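Rents up again in Mernora, and fewer places to look at

The average one-bedroom in Mernora now rents for $979 a month before utilities, according to the April count kept by Edia, the tenant advice office on Colombo Street. Listings are down to 299 across the city, the lowest number since Edia began keeping track.

Keisha Lindqvist runs the count. She said most of the drop is in older buildings near the rail line, where owners have been selling to buyers who plan to live there themselves.

"People call us when the renewal letter comes and they have two weeks to answer it," she said. "They look at what else is out there and they sign."

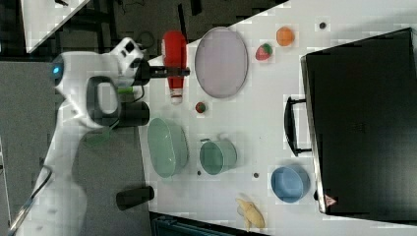
Renewal increases averaged 7 percent over the past year. Tenants in the Rorkora buildings were asked for 6 percent, and several got it lowered after writing to the management office before their lease ran out.

Corrado Fabbri, who owns two small buildings on the east side, said his insurance and property tax bills went up faster than his rents did. He has put off replacing a roof until next year.

The city council is due to take up a proposal for longer notice on rent increases. It would give tenants 90 days instead of 30. Landlords with fewer than four units would be exempt.

Edia will look over a lease or renewal letter at no charge. Bring the full document and your last increase notice. Walk-in hours start at 4 p.m., and Maja Pietrzak takes appointments by phone for anyone who works evenings.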